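The Coat Corner: Hanging Up, Brushing Down and Putting Away

Welcome back to the Gerkura house pages, and thank you for all the kind messages about the pantry gallery (yes, I did finally find lids for those jars!). This time I'm staying near the wall where the long coats hang, a corner I pass every day and had never once thought of as something to write about until the weather turned in April and everyone I know started asking what to do with their winter things.

I grew up in a house where coats lived on a chair. First one coat, then another on top of it, then a scarf, until the chair was more of a hill than a chair and you had to dig for your own sleeve. So I have rather strong feelings about a coat having its own place to hang, with a bit of air around it, and I may go on about it longer than you would like. Make yourself some tea.

A dark coat is a lovely thing to own and a bit of a nuisance to keep nice. Every crumb shows, every hair shows, and dust settles on the shoulders as if it had been waiting all week for the chance. I still wouldn't trade one for beige. 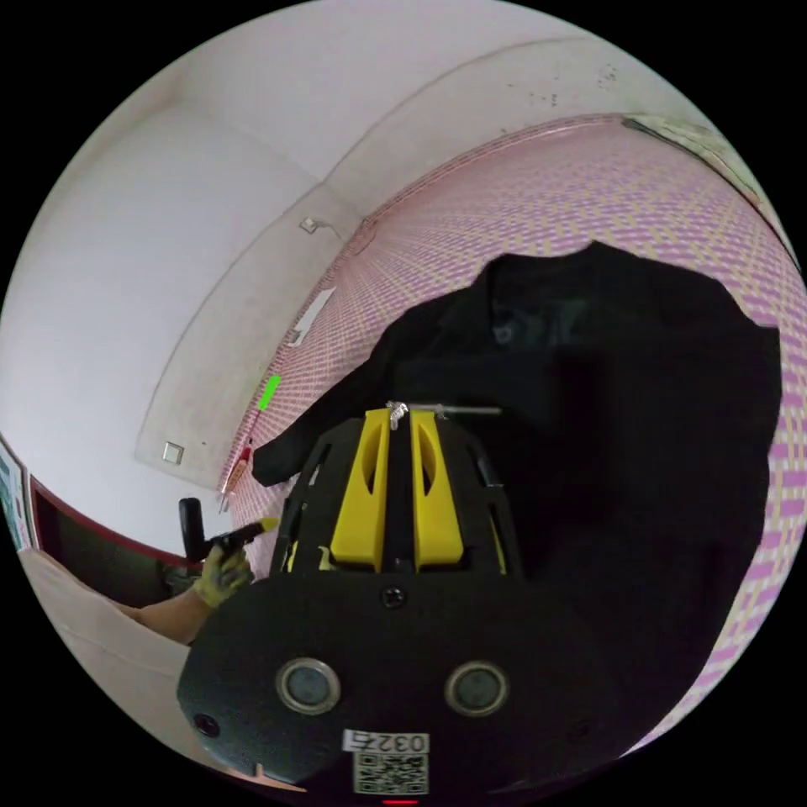
How often should a long winter coat be cleaned?

Once a season is plenty for most people, usually at the end of the cold months before it goes into storage. In between, brush it after a few wearings, let it air overnight, and deal with spots when they happen. A coat that gets worn every day on a crowded bus may want a second cleaning around the middle of winter, and whatever the care label says comes before anything I say.

Brushing is the part people skip, and I understand why, as it feels like something from another century. My brush came from Dollwood, the little hardware and household place down by the river, and it cost less than a single trip to the cleaners. Start at the collar and work down in long strokes, going with the nap, and don't press hard. The back of the collar and the edges of the pockets want the most patience. I do mine by the window in the morning, when the light comes in sideways and shows up all the fluff I'd have sworn wasn't there.

While you're at it, go through the pockets. All of them, including the one you never use. I once sent a coat off to Zanomau, the cleaners I've been going to for years, with a peppermint in the inside pocket, and they very sweetly taped it to the ticket in a tiny paper envelope. Ticket 2815. I kept it on the refrigerator for months, it made me laugh so much.

Buttons next! Give each one a gentle tug. If it wobbles, sew it back on now, while it is still attached to something, and you'll save yourself crawling around a parking lot with a flashlight. On heavy cloth I like to leave a little slack in the thread and wind it around underneath, which makes a small stem for the button to stand on, so the cloth doesn't pucker when the coat is done up. The Grímsdóttir mending booklet, which I've had so long the staples have gone, suggests slipping a matchstick under the button while you sew and then pulling it out, and that works beautifully.

Then open the coat up and have a look at the inside, where most of the wear goes on without anyone noticing. 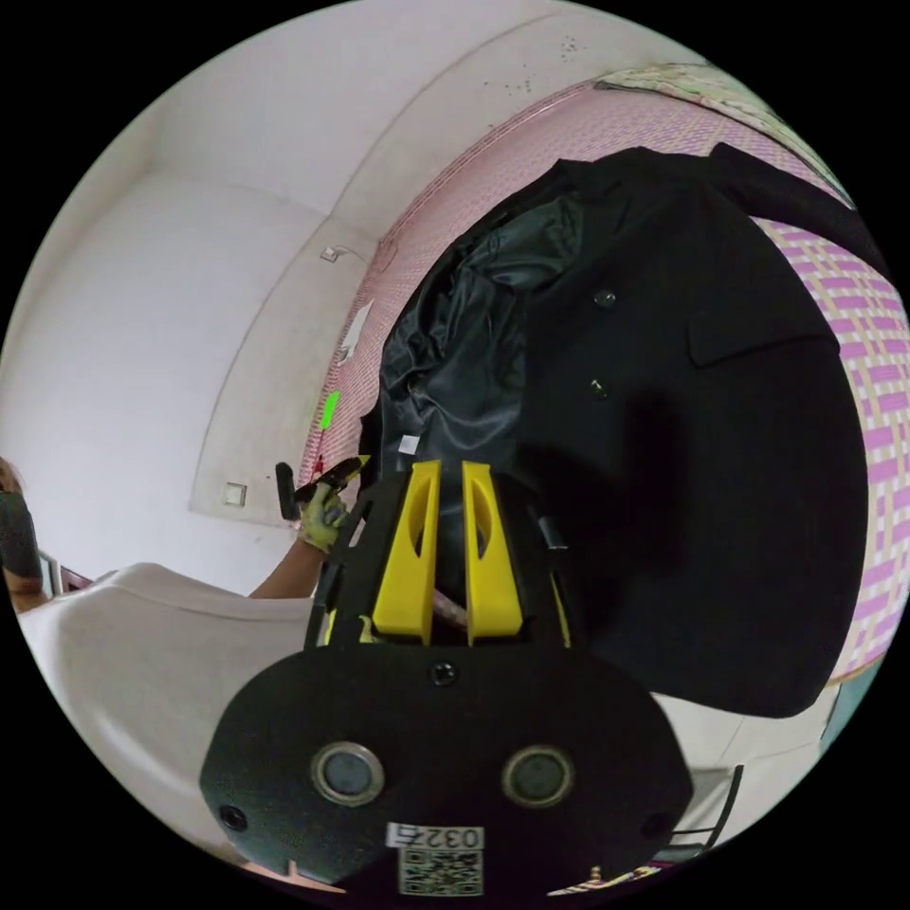 Linings go first at the armholes and along the bottom, I find, and then at the pockets if you're a person who carries keys. A small split is a quick evening's work with a fine needle and thread in a matching color (slip stitch, tiny bites, nothing fancy). A big tear across the back is another matter, and I'd take that to somebody who does it for a living. I had one coat relined and it lasted 3 more winters, which felt like getting a new coat without having to go shopping for it.

If the lining has gone crinkly, hang the coat in the bathroom while you shower and see how far that gets you. I'm nervous about irons near anything shiny. If you must, use the lowest setting and put a clean cotton cloth in between, and try it first on a bit that doesn't show. And please don't iron over the care tag, I've done it, and then you can't read what it was trying to tell you.

A word on weight as well, as someone wrote in to ask. I put my gray spring coat on the kitchen scale out of curiosity and it came to 900 grams, and the heavy winter ones are a good deal more than that. A thin wire hanger will bend under a load like that sooner or later and leave you with funny little peaks at the shoulders. Wide, shaped hangers are kinder. If you hang by the loop, look now and then at the stitches holding it, as they carry the whole coat.
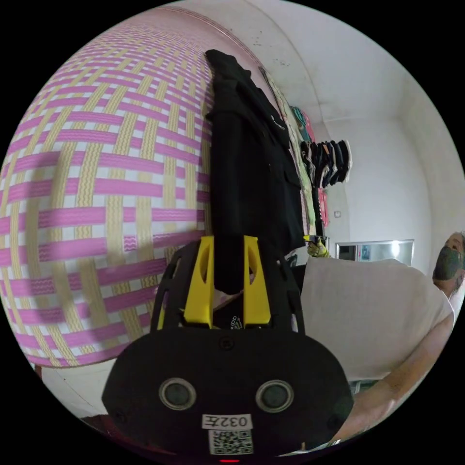

Wall space is what most of us run short of, and long coats are greedy with it. They want height more than width, so measure from the top of the hook to the floor before you put anything up, and allow for the hem to swing clear of shoes and umbrellas. A hook at 100 centimeters is fine for a child's jacket and no use at all for anything long. I also like some color close by, because a black coat on a plain wall can look a bit gloomy, a bit like a visitor who won't sit down. A long black one hanging right up against a woven mat in magenta pink and pale yellow is much more cheerful company, and the zigzags in the yellow bands are the bit I'd happily copy for a cushion.

Woven things near a coat hook do gather lint, by the way, so run the soft brush on the vacuum over them when you do the floor. Go along the strips first and then across.

When the warm weather really settles in I'll brush everything one last time, button the top button so the collar keeps its shape, and put the heavy coats into cotton covers. An old sheet with a hole snipped in the middle for the hanger does perfectly well. I stay away from plastic for long storage, and I tuck in a few cedar blocks from Dollwood, sanded a little when they lose their smell.

Next gallery will be boots and the tray they stand in, once I've scrubbed the tray.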